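Subject: Re: [skurnport-facilities] Small room, Jemthorpe building: air movement and wall finish
Date: February 2025

> We are being asked to sign off on the small room at Jemthorpe before
> the new bench goes in. Two points are open from the November list.
>
> a) Airflow. The ceiling diffuser was rebalanced but people still
> report dead air on the side away from the door. Do we need a
> second supply, or is the floor-standing unit enough?
>
> b) Finish. The walls and ceiling were both specified as white, same
> sheen. Has the repaint been done everywhere or only on the walls?
>
> Please also confirm whether the fan stays in the room or goes back
> to stores. Stores has it listed as out on loan with no end date.

Taking these in order.

a) A second supply is not justified. The branch duct serving that room is already at the end of its run, and any new takeoff would reduce flow to the corridor. The standing fan deals with the dead side if it is placed correctly, meaning against the wall, clear of the walkway, with the head angled up across the room and not directly at whoever is working. Aimed at the ceiling line, it mixes the upper air with the supply and the complaint mostly goes away. Aimed at the bench, it lifts paper and people switch it off.

Speed 1 is sufficient with the door closed. Speed 3 should be kept for clearing the room after cleaning. At speed 3 the motor noise is noticeable and the base can creep on a hard floor, so check the feet when you move it.

The running hours on the loan sheet are at 2,000, which is where I would open the rear guard and clean the blades. Dust collects on the leading edges first and the balance suffers before the airflow does. If the head starts to nod slightly at low speed, clean it before looking for a bearing fault. The guard clips are brittle when cold. Warm the room first and release them from the bottom up.

b) The repaint covers walls and ceiling. Both were done from the same Koreo batch, so touch-ups can come from the one can left on the shelf in stores (label it, please, the lid has only a pencil mark). The long joint between wall and ceiling was the slow part. It was filled, sanded to 100 grit and then primed before the top coat. If a hairline opens along it in the heating season, leave it until spring and fill it then.

Current state of the room, with the fan in its present position:

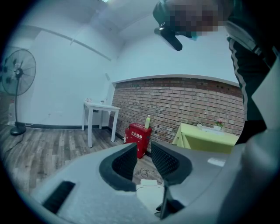

Room at Jemthorpe, white walls and ceiling, black standing fan at left.

On stores: the fan stays. Please change the entry from loan to fixed allocation, item 109 on the Amadi inventory, and remove the return flag. The cord should be routed along the foot of the wall and must not cross the doorway. If the bench ends up on the fan side, the fan moves to the adjacent corner and the head is turned again by the same rule.

Still open: the spare can needs a label, the blades need cleaning, and I do not have the final bench depth. Send the depth to the list when it is known and I will mark the fan position on the floor plan.

--
Building services, Skurnport
To leave this list, send a blank message with "unsubscribe" in the subject line.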